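How do I tell if an old clay oil lamp is really ancient?
posted in Archaeology and Old Things, April 18, 2020

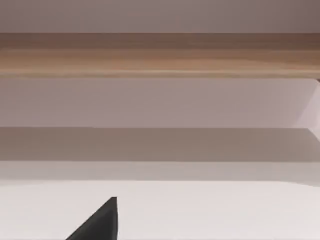
Tretari wondered the same thing last December, and the advice then was to leave the dirt alone until somebody qualified has looked at it. So please don't scrub it!

Sorry, I should have given more background. My aunt left me a small clay lamp with a pinched spout, and the family story is that it's almost 3,000 years old. It's 11 centimeters long and has a number, 114, inked on the bottom. There are 2 chips on the rim. Does the number mean it came from a dig, or could a shop have put it there? I'd love to know before I pass it on to my kids.

Movdale
What a lovely thing to inherit! An inked number can be from a dig, a museum, a dealer or just a careful collector, so it doesn't prove much by itself - but do keep it, and go through your aunt's papers for a list or a receipt with the same number. Pinched spouts were made over a very long stretch of time (and they're still copied for tourists, I'm afraid), so the shape alone won't settle it either. I'd write to the archaeology department at your nearest university and ask, very politely, if somebody would take a look.

Truvier
probably a souvenir, my uncle had one just like it

Frota
Seconding the university idea. Ask about the export paperwork too, if there is any.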